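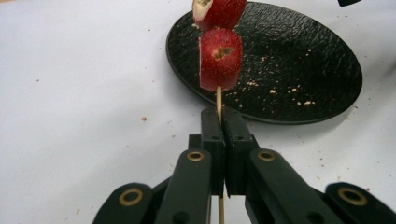

A parent wrote on our feedback card in February that her daughter had never eaten a strawberry willingly until she put one on a skewer herself. We get that comment in one form or another every term, and it is close to the reason the school started.

About Jellbridge Kitchen School

By the Jellbridge office
Mon 9 September

Jellbridge teaches cold food preparation to beginners. We cover fruit, salads, sandwiches and party trays. There is no stove work in any of our basic classes. We opened with one room on Haugen Street and now have two, with space for 18 students in each.

Fruit skewers are the first lesson for everybody, children and adults. Strawberries are what most people start on. They are soft, they split if you push too fast, and a large one is better cut into chunks. Students learn to take the hull out, go through the thick part of the fruit, and leave enough bare wood at the bottom to hold. After strawberries we move on to melon, grapes and pineapple, and then to banana, which browns and has to go on last.

The basic course is five lessons of 80 minutes. Fruit, boards, knives and skewers are included in the fee. Children under eight work with a blunt knife and need an adult with them. Please tell us about allergies when you sign up, and again on the day.

We also make fruit trays to order for offices and school events. The smallest order is 30 skewers and we need two days' notice. Trays can be picked up from the side door on Haugen Street. We don't deliver outside Urkasum.

Last year 171 people finished the basic course. Some of them came back for the sandwich class, and a few now help set up on Saturdays.

New dates go up on the board by the entrance and on the classes page.

Contact | Classes | Tray orders | © Jellbridge Kitchen School, Urkasum | Back to top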